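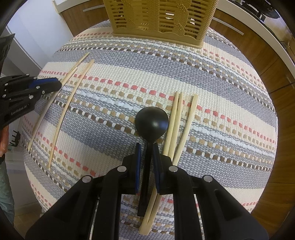 Our cutlery drawer finally broke last month. The runner on the left side had been going since before we moved in, and one evening I pulled it a bit too hard looking for the garlic press and the whole lot landed on my foot. Forks everywhere. One teaspoon went under the cooker and I think it lives there now.

I rang Uldis Eglītis, who did our shelves, and he said he could make a new drawer front and fit decent runners but not until after Easter. Fair enough, he's a busy man. But it did leave me with a kitchen full of cutlery and no home for it, so I dug out the beige plastic cutlery basket from the cupboard under the stairs. You'll know the sort - slatted sides, pressed to look as though somebody had woven it, flat base. I bought it years ago for a barbecue and had always thought of it as a bit naff. Reader, I have come round to it completely.

The thing is, a basket doesn't hold anywhere near as much as a drawer. So everything had to come out and be argued over, and the place for that in our house is the round table, because it's the only surface that isn't covered in post. I left the striped cloth on (cream, brick red, that greyish blue, little dark brown dashes) because pale wood and black plastic both show up nicely on it and I'm forever losing things on a plain tablecloth. My mother-in-law would say you should never sort cutlery on a cloth because of the crumbs. She's probably right, but it was due a wash anyway!

I'd done the forks and knives by lunchtime. Those are easy, you keep the ones that match and put the odd ones in the picnic bag. What I'd been putting off was the chopsticks.

I don't know how other people end up with chopsticks but ours just arrive. We get a takeaway, there are two more pairs than there are people, and I can't throw away a perfectly good bit of wood. Then there are the proper ones, which came as presents, and the long ones for cooking with. They all went in the same slot at the back of the old drawer, and whenever anyone wanted a pair they'd grab two at random and end up eating noodles with one long and one short. My husband claims not to mind this. I mind it very much.

So I laid them out on the cloth and started matching. My method, for what it's worth, is to lay them side by side with the tops level and look at the ends. Round or square at the top tells you a lot. Then roll each one along the table with a flat hand, and if it wobbles, it's bent. Quite a few of ours are bent. Thin wooden ones do go that way, especially if you leave them standing in the washing-up bowl overnight (guilty). A slight curve is no bother for eating. If a pair bends in opposite directions, though, you'll spend the meal chasing peas.

I had a chat with my friend Jinfeng Xia about this, as she cooks with chopsticks every day and I only do it when I'm feeling brave. She dries hers lying flat on a tea towel and only puts them away the next morning. She also told me off for hanging on to the takeaway ones. "They're for one dinner," she said, "you've had them since the flood." The flood was in February last year, when the washing machine hose went, so she had a point.

I've kept a few takeaway ones all the same. They're brilliant for poking seeds into compost, for getting toast out when it's stuck (toaster unplugged, please) and for stirring paint samples. They now live in a jam jar by the back door with the plant labels, and I feel very organised every time I walk past it.

Then there's the black plastic spoon. I've got a soft spot for that spoon. It's matte, it has a round bowl and a thin handle, and it's the only one that fits in the neck of the rice jar. I did consider moving it on, as I've got two metal ones that do nearly the same job, and plastic doesn't love a hot pan. But it doesn't scratch anything and it weighs nothing, and when we have soup the smallest member of the family won't use any other. It stays.

What went: a bent fish slice, the melon baller (when did anyone last ball a melon?), most of a fondue set, and a peeler that took more off my thumb than it ever took off a carrot. Ntombi Khumalo from two doors down has had the fondue bits, as she's got the pot and had lost the forks. That pleased me more than it should have.

As for what goes where in the basket, I tried it a few ways. Handles down looks smart and you can see what you're picking up, but everybody's fingers go all over the bit you eat with. Handles up is cleaner and it's what we've settled on, apart from the chopsticks, which go in thick end up. The long cooking ones make it a bit top-heavy, so I've moved those to the jug by the hob with the wooden spoons. If your basket has little feet, check it doesn't rock. Ours sits flat and hasn't gone over yet, even with a six-year-old grabbing at it.

One more thing - wash the basket itself. All those slats and that pressed pattern are a magnet for dust, and an old toothbrush with a drop of washing-up liquid gets into the grooves far better than a sponge. Let it drain upside down before you fill it or you'll get a puddle in the bottom.

The new drawer is meant to be going in at the end of the month, and I'm now wondering whether to keep the basket on the table anyway. Laying up for tea takes no time when you can just plonk it in the middle and let people help themselves. My husband says if it stays on the table then he'd like to know what the drawer is for. I've told him tea towels.

If anyone has a good way of keeping pairs of chopsticks together, do leave me a comment. I've tried elastic bands and they perish, and the cat eats ribbon.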